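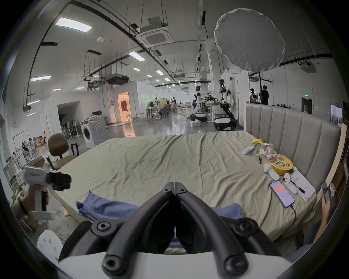
Figure 7.1 Snacks and an instant-noodle bowl on a bed, close to the headboard.

Chapter 7
Eating Between Meals

When I was in my second year of college I ate dinner in bed for most of December. I had a perfectly good desk. I also had a radiator that only warmed one corner of the room, and my bed was in that corner, so that's where the crackers went, and the soup, and on one bad night an entire rotisserie chicken. My roommate, Vega Benítez, put up with this until she found a drumstick bone in her slipper. We had a talk. I bought a tray.

I bring this up because you're about to spend a whole chapter on snacking, and I'd like you to start with your own habits before we get to anybody else's. Most of the students I've taught in Drarnside can tell me what they had for lunch yesterday. Ask them what they ate between lunch and dinner and they look at the ceiling. "Nothing," they say, and then, a minute later, "oh, some pretzels," and then, "well, and half of my friend's burrito." Food that doesn't come with a plate and a chair slides right out of memory.

That causes real trouble for people who study eating. If you want to know how a family eats, the obvious move is to ask them, and in Chapter 6 we looked at the usual ways of asking: the food diary, the one-day recall, the kitchen inventory. All of them work pretty well for meals. Meals have names and they happen at more or less the same hour. A handful of cereal at 11:40 at night has no name at all, and the person who ate it may not think it counts.

So what does count? I'll use the word snack in this chapter for anything eaten outside what the eater would call a meal. Notice that I'm leaving the decision to the eater. A bowl of noodles is lunch for one person and a snack for the next, and it can be both for the same person depending on the day. My colleague Patricio Arroyo hates this definition. He'd like a cutoff based on calories, and he makes a decent case for it, which you'll read in Section 7.3. I think his version is easier to measure and mine is closer to how people talk. You can decide which bothers you less.

Place matters too, more than I expected when I started teaching this course. A kitchen table slows you down a little. You sit, you look at whoever else is there, somebody asks for the salt. Eating in a bedroom or a car or at a bus stop comes with different rules, and often you're doing something else at the same time – reading, scrolling, arguing with your sister on the phone. Purificación Barroso kept a notebook for 13 weeks on where the people in her apartment building ate. She lived there, she knew everyone, and they let her be nosy. What she noticed first was how many of her neighbors had a spot. One man ate peanuts on the back stairs and nowhere else. A pair of brothers ate standing at the counter even though there were stools right behind them. We'll go through pages of her notebook in Section 7.2, and I've left her spelling alone.

After that we'll turn to packaging. The single-serving packet did a lot to make eating portable, and it also changed who in a household gets to decide when food happens. A pot of stew belongs to the cook until it's served. A packet belongs to whoever opens it. If you grew up with a shared snack cupboard, you already know how political that can get (in my house the good cookies lived behind the lentils).

Before you go on, please do the small exercise below. It takes almost no effort and the rest of the chapter will make more sense if you've done it.

Warm-up 7A
For 2 days, write down everything you eat that you wouldn't call a meal. Write it down when you eat it, even if it's one grape. Next to each item put the place, the time, and whatever else you were doing. Don't try to eat better than usual. I'm not collecting these, and your classmates won't see them unless you want them to.

Bring your list to class when we start Section 7.2. Leave some space in the right-hand margin, as we'll be adding a column.

7.1 Where the Three-Meal Day Came From

Let's start with breakfast, lunch, and dinner, and with how recently a lot of people began eating all of them.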